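Home | About | News | Programs | Locations | Contact

Last updated: October

Kolthorpe Opens Supply Exchange for Schools and Small Offices

KOLTHORPE – A free supply exchange for schools, nonprofits and small offices will open to the public this Sunday at 10 a.m. in the former Lecomte stationery building on Peltamel Street. The exchange will accept surplus office and classroom goods and pass them on at no charge to groups that have registered.

The program is run by Nernano, a nonprofit reuse organization, under an agreement with the Town of Kolthorpe. The town is providing the building rent-free for 2 years. Nernano is responsible for staffing, insurance, shelving and day-to-day operation.

"Every summer, offices in this town clear out their cabinets, and every fall, teachers go out and buy the same things with their own money," said Ludivine Brunet, director of Nernano. "We wanted one address where the first group can drop things off and the second group can pick them up."

A trial of the exchange ran during the spring from a borrowed storeroom at the Kolthorpe library. In that time, 437 boxes of goods were donated and 400 of them were given out again. Paper, binders and folders were requested most often. Small desk items came next, including staples, markers, glue sticks, tape and clips.

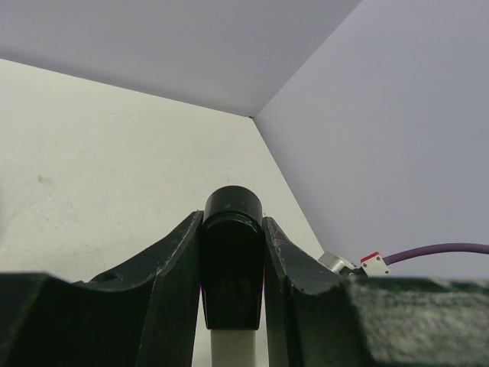

Registration is open to public and private schools, licensed child care providers, registered nonprofits, and businesses in the Kolthorpe area with fewer than ten employees. There is no membership fee. Groups may register online or at the front counter during opening hours. Applicants will need to show one document that confirms their address and one that confirms their status, such as a school ID, a nonprofit letter or a business license.

Once registered, a group may visit twice a month. Each visit is limited to two shopping carts of goods. Furniture is handled separately and must be reserved in advance, with pickup by the back entrance on Mill Lane. Registered groups are asked not to resell anything they receive.

Siamak Rashti, operations manager for the exchange, said the limits were set after the spring trial.

"In the first weeks we had no limits, and the paper was gone before noon," Rashti said. "Schools that could only come after 3 p.m. got very little. We changed the rule and put part of each delivery aside for the afternoon, and the complaints stopped."

The same practice will continue at the new site. Half of the paper received each week will be held back until 3 p.m. on the following opening day.

What the exchange accepts

Donations may be dropped off at any time during opening hours. No appointment is needed for loads that fit in a passenger car. Donors with larger loads should call ahead so that the loading dock can be kept clear.

The exchange accepts paper, envelopes, notebooks, binders, folders, pens, pencils, markers, scissors, staplers, hole punches, desk trays, whiteboards, rulers and calculators in working order. Opened packages are accepted if the contents are clean and can still be used. Staples should be kept with their original packaging where possible, as the size is usually printed there and loose staples are difficult to match to a stapler.
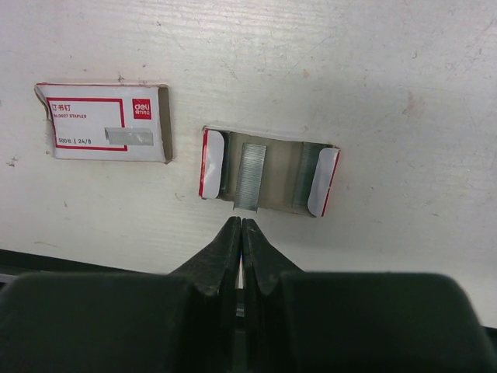
Items that cannot be accepted include printer ink and toner past the expiration date, solvent-based cleaners, aerosol cans, mattresses, upholstered chairs with torn fabric, and any paper that carries personal or medical records. Computers and monitors should go to the county electronics collection site instead.

Donated goods will be sorted on the ground floor. Pens and markers are tested on scrap paper before they are put out, and staplers are tested with a full strip. Items that fail are taken apart for recycling when the materials allow it.

Businesses that donate may ask for a written receipt listing the type and quantity of goods. Nernano does not assign a dollar value to donations and cannot give tax advice.

The building

The Lecomte building has been vacant since the stationery shop closed. The town replaced part of the roof last winter and installed a ramp and a new automatic door at the Peltamel Street entrance. The original wall shelving was kept and repaired. A small classroom on the second floor will be used for repair workshops starting later this fall, and can be reached by elevator.

Street parking on Peltamel Street is free on weekends. On weekdays, visitors may use the lot behind the library, where 100 spaces are available with a two-hour limit. The Number 2 bus stops across from the entrance.

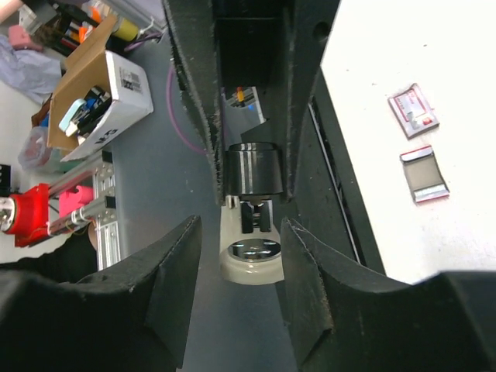
The first workshop will cover basic care of staplers, hole punches and paper trimmers. Later sessions are planned on bookbinding and on repairing three-ring binders. Workshops are free, but places must be booked at the front counter. Children under 12 must come with an adult.

Opening hours will be Tuesday through Thursday from 11 a.m. to 6 p.m., and Sunday from 10 a.m. to 2 p.m. The exchange will close on public holidays. Hours will be reviewed in the spring, when Nernano is due to report to the town on the number of groups served and the amount of material kept out of the landfill.

"If the teachers tell us that they need a later evening, we will look at that," Brunet said. "For now these are the hours we can staff properly."

Sunday's opening will begin with short remarks at 10 a.m., followed by tours of the sorting area and the upstairs classroom. Coffee will be served. Groups may register on the day, and those already registered from the spring trial do not need to apply again. Their existing cards will be valid at the new counter.

Media wishing to attend should arrive by 9:30 a.m. and use the Mill Lane entrance. Brunet and Rashti will be available for interviews until noon.

Contact: Nernano Press Office, Peltamel Street, Kolthorpe | © Nernano. All rights reserved. | Back to top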